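Workshop notebook, Tascombe
10 February 2022
Entry by Laine Hunt

Slow morning, so I finally gave the small-parts bench the attention I had been promising it since before the holidays. I had meant to spend an hour on it and then get on with the Renard order, and of course it took me until well past lunch, but I'm not sorry. It's a pleasant job once you get into it, and the radio was good.

The plan, for anyone who missed it on Monday: one storage box on the bench at a time, at the back of the white board, in the middle, where either hand can reach it. Everything else goes to the shelf. We have been letting the bench turn into a second shelf for as long as I've worked here (me as much as anyone), and then we wonder where the M3 washers have gone.

I went with the smoky gray two-tier box, the one with the gridded walls. Tall part on top, shallow drawer underneath. Jelle thinks we should use the clear ones from Jõgi so you can see straight in, and he may be right, but they tip when you pull the drawer and I have picked up enough washers for one winter.
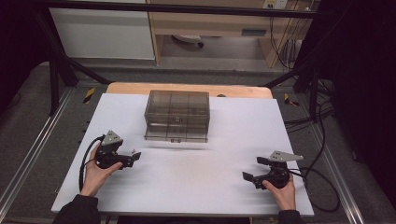
Reading time: 3 minutes

So, the contents. I tipped the whole lot into a tray and sorted it by hand, which I find restful, though Zane came by and asked if I was being punished. Brass inserts, copper crimp rings, steel washers in two sizes, and a sad little heap of things that belong to nothing. I counted the inserts because the stock sheet has been wrong for months. The sheet says 2000. We have 1726, and I've corrected it in pencil and put my initials next to it. Crimp rings came to 485, which is more than I expected, and I take back what I said to Ivars about reordering. The odd steel washers I weighed instead of counting, and if anybody objects they are welcome to come and count them.

Upper compartment now has the inserts and the crimp rings, bagged separately. Drawer has washers. I tried it the other way round first and the drawer wouldn't close over the insert bags, so please leave it as it is, even if it looks backward to you.

Then the board itself. It had gone a bit dingy, and Mebrat showed me her way of doing it, which is a barely damp cloth with one drop of the Jarkix soap, working from the back edge toward you, and then a dry cloth going sideways. I had always gone in circles and always left swirls.

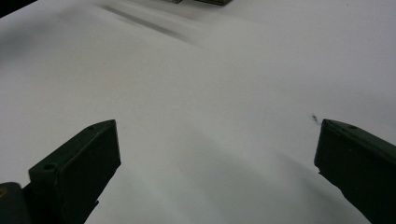
You do need to change the cloth when it starts to drag, otherwise you are only moving the gray about, and I went through more cloths than I'd like to admit. They are in the bin by the sink if somebody is doing a wash. The wooden table under the board I did with the dry cloth only. Ivars oiled that last spring and I didn't want to undo his good work with soap, and I lifted the board a corner at a time to get at the dust. Found a pencil, a paper clip and the 118 label that fell off the drill cabinet. The label is stuck back on now, a little crooked.

I also want to say something for the white board as a work surface, since there was talk of swapping it for a green mat. I like a mat for cutting. For sorting I would keep the white, as my eyes are not what they were and a small part shows up on it so much better. Mebrat agrees. Zane says the glare bothers her late in the afternoon, and I can see that, so perhaps we try turning the lamp toward the wall before we spend any money. 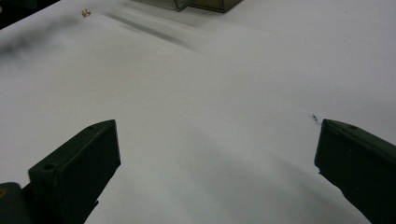
Small copper-colored piece on the white, and a speck I'd want to wipe up.

Still to do: new labels for the two tiers (Jelle has the label maker, or had it), and a lid or a saucer or something for the pile of orphans, which is sitting on my desk in a coffee mug for now. Please don't drink from it. If you recognize any of them, take them home to wherever they live. I'll give the mug another week and then it goes in the scrap tin.

Renard order moved to tomorrow morning. Zane has the drawings.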